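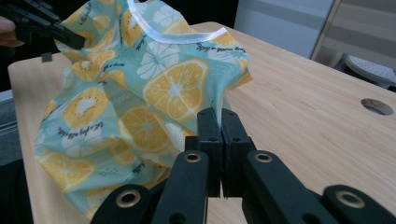 The Folded Bib: Small Textiles and the Household Table

Home & Living | Laundry and Linen

6 min read

794 shares | 2 comments

Among the textiles that pass through a family household, few are handled as often as the bib, and few receive so little attention once they leave the wash. Sheets are squared and stacked. Towels are given a shelf of their own. The small cloths that serve the youngest members of the family are commonly pressed into whatever drawer has room for them, and are retrieved in the same state at the next meal.

The Plerkero Household Institute has devoted its spring programme to the care of such articles. Its residential course, held at the Institute's premises in Kiani, has for many years covered table linen and bedding. In March the syllabus was extended to include bibs, aprons, cot covers and other items which do not lie in a simple rectangle. The decision followed a survey of former students, 167 of whom replied. A large share reported that they were confident with a pillowcase and uncertain with anything that had a neckline.

The difficulty is one of shape. A napkin has four corners, and the corners tell the hand where to go. A bib has a curve cut into it, and the curve is usually finished with a binding that behaves differently from the cloth it encloses. On the light teal fabric shown at the head of this article, printed with yellow lemon slices and lines of black script, the pale trim sweeps round in an arc like the collar of a small garment. Cloth gathered into a mound of that kind must first be opened out before any fold can be attempted, and the course gives more time to the opening out than to the folding.

Students are taught to begin at the edge. The article is lifted by two points, allowed to hang, and lowered on to the table so that the bound edge meets the surface last. The palms then travel outwards from the middle. Pulling at the binding is discouraged at every stage of the course, as a neckline that has been stretched will seldom sit flat again, and will stand away from the child's neck when worn.

The choice of surface is treated with equal care. The Institute recommends a plain wooden table of ordinary dining height, cleared and wiped. Padded ironing boards are considered too narrow, and beds too soft. A smooth table allows the cloth to slide a little as it is straightened, and a crease can be felt beneath the hand even where a busy print conceals it from the eye.

Print is a matter on which the tutors hold settled views. Patterned fabric is often chosen for children's articles on the grounds that it disguises stains, and the Institute does not dispute the practice. It does observe that a pattern may disguise poor folding as well. Large motifs such as fruit or flowers offer some assistance here. When a printed circle appears whole and round, the cloth beneath it is lying flat. When it appears pinched or narrowed, there is a fold still to be worked out. Beginners are encouraged to look for this before they look at the edges.

Once the article is flat, the recommended method is brief. The bib is laid with its printed face down and its neckline away from the body. The sides are brought together along the centre line, so that the two halves of the curve rest one upon the other. The lower edge is then carried up to a point just short of the binding, and the piece is turned over. The finished parcel shows a panel of print to the front, with the trim left free along the top. It may be stored upright in a shallow drawer, where a row of such parcels can be seen and chosen from without disturbing the remainder.

Where ties are fitted, they are laid inside the first fold. Where there is a press fastening, it is left open, for a closed fastening draws the neckline into a ridge which will mark the cloth above it.

The Institute's teaching collection, known as the Jostum Cupboard, holds children's linen given by families in Kiani and the surrounding villages. It contains plain white cotton, coarse towelling, and a number of pieces cut down from worn tablecloths, on which the original hems may still be traced. Many have been mended at the neckline. Visitors to the collection are permitted to handle selected items, and the older bindings show how much strain this part of the article is asked to bear.

Washing receives a chapter of its own in the course handbook, published by Zekum. Readers are advised to rinse food from the cloth promptly in cool water, to follow the maker's label for the main wash, and to smooth the binding between finger and thumb while the article is still damp. A bib dried in a heap will require considerably more work at the table. Ironing is regarded as optional, and should in any case be kept clear of coated backings and synthetic trims.

The course lasts 2 days and is open to members of the public. Parents and childminders make up the greater part of each intake, together with staff from nurseries, where the volume of small laundry is considerable. Participants are asked to bring several articles from home, washed but not ironed, and at least one which they have found troublesome. A further intake is planned for September, when the syllabus will be widened again to take in fitted cot sheets and sleeping bags. Applications are made in writing to the Institute, and the handbook is supplied on arrival.

Tagged: Laundry, Nursery, Folding, Table Linen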